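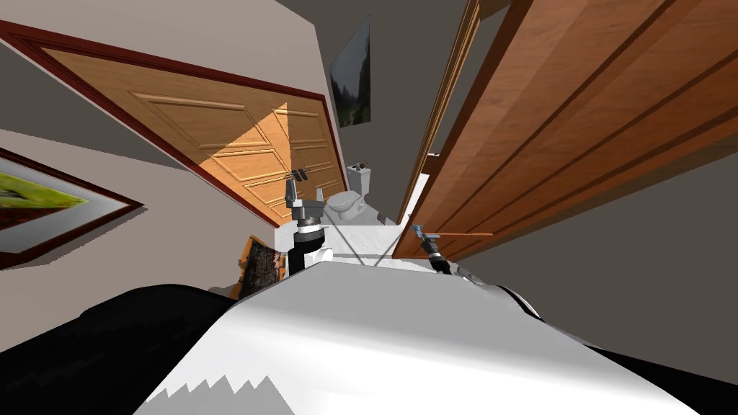

Home Magazines Designers Photographers A–Z Index

Print this page | E-mail this page

Reading time: 4 minutes

Pullness

Pullness was a fashion and photography magazine published twice a year in English. It was founded by the art director Harish Sastry and issued by Treltesus, a small publishing house that had previously produced exhibition catalogs and trade directories for the textile business. The magazine was known for its large page size, its long picture stories and its habit of leaving cover lines off the front.

Background

Sastry had worked for several years as a layout artist on weekly titles before joining Treltesus. The company wanted a publication that could carry advertising from fabric mills and knitwear makers, who had few places to show their products outside trade fairs. Sastry proposed a magazine that would be sold to the public but would give each advertiser a full spread, with no half pages or strips. The name was taken from a knitting-room word for the amount of stretch left in a finished piece.

The first issue went on sale in July. It had 200 pages, of which 59 were advertising, and was printed on two weights of paper. The opening section, on thin uncoated stock, held the essays and interviews. The picture stories followed on heavier coated paper. This order was kept in every later issue except the fourth, when a delay at the printer meant that the two sections were bound the other way around. Copies of the fourth issue are sometimes listed by dealers as misprints, although the whole run was made that way.

Content

Each issue contained seven picture stories, usually of 14 to 18 pages. Sastry asked photographers to work with a single garment type per story – coats, for instance, or shirts – and credits were placed at the back of the magazine with the fabric listed before the name of the label. Readers complained that this made it hard to find out who had made the clothes. From the third issue on, a folded credit sheet was tucked inside the back cover, and complete copies with the sheet now sell for more than those without.

The written part of the magazine covered pattern cutting, dyeing, the history of shop windows and the working lives of fitters and sample makers. Runway reports were never published. A regular column called "Lasa" dealt with secondhand clothing and repairs. It ran unsigned, and later shared its name with a separate pamphlet that Treltesus gave away in fabric stores.

Covers

Most covers showed one model, cropped at the waist, against a plain painted backdrop. The title was set in a narrow typeface named Pinto, drawn for the magazine and used for headlines throughout. On the first two issues the title was printed in clear varnish and could be read only at an angle. Newsstand sellers objected, and the third issue carried it in solid black. The fifth cover had no model at all and reproduced a swatch of gray herringbone at its true size.

Circulation and closure

Pullness was sold mainly by subscription. At its height it had 1,613 subscribers, with further copies going to bookstores and art schools. Rising paper costs led Treltesus to reduce the page size for the seventh issue, which was also the last. An eighth had been planned around workwear, and part of its photography was later shown at the publisher's offices in an exhibition that opened on 19th October.

Sastry left Treltesus after the closure and returned to book design. The Pinto typeface stayed with the company and appeared in its catalogs for some years.

See also

Fashion magazine
Knitwear
Magazine cover design
Trade publication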